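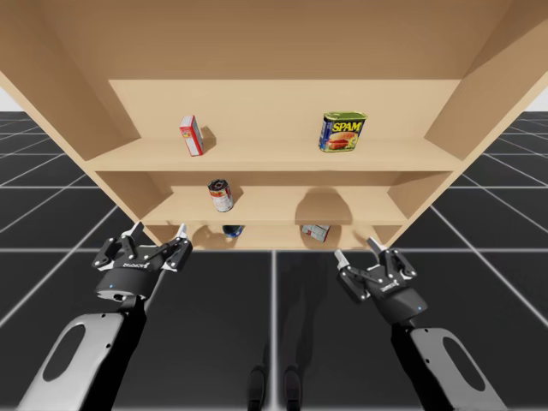
¿Puede ya una máquina ordenar la despensa de casa?

Todavía le falta bastante, y después de probar dos meses el paquete Plenex de Civirbridge sigo pensando lo mismo que en marzo.

Plenex es un programa de simulación con tareas domésticas ya montadas: dos brazos, una estantería, comestibles, y a colocar. La tarea de la despensa es la que más he usado. Una caja de pie y una lata de SPAM en la balda de arriba, otra lata tumbada en la del medio, más cosas asomando abajo. Cualquier reponedor lo deja listo sin mirar.

Con los ajustes de fábrica, mis brazos completaron 52 de 60 intentos. Suena bien hasta que se miran los fallos: casi todos con la lata tumbada, que rueda en cuanto un dedo la roza por donde no debe. Y eso en un mundo sin polvo, sin bolsas de arroz abiertas y sin un niño pidiendo galletas. Cada intento llevó hasta 3 minutos -- yo tardo menos con el café en la mano.

Lo bueno: se instala rápido, las sombras y los choques entre objetos están cuidados y el manual, que firma Archana Chauhan, se entiende. Lo malo: el catálogo de envases es corto, cambiar la altura de las baldas obliga a editar ficheros a mano y el soporte contesta cuando puede. Kuldeep Semwal, compañero mío en el taller, lo ve con mejores ojos y quiere usarlo para el almacén de tornillería. Yo no le confiaría ni los tacos.

Para aprender o dar clase, lo compraría. Para decidir si meto un robot en la cocina, no me sirve. Nota: 2 sobre 5.

Utilizamos cookies propias y de terceros para mejorar su visita. Aceptar | Configurar

Contacto | © Pivudar | Volver arriba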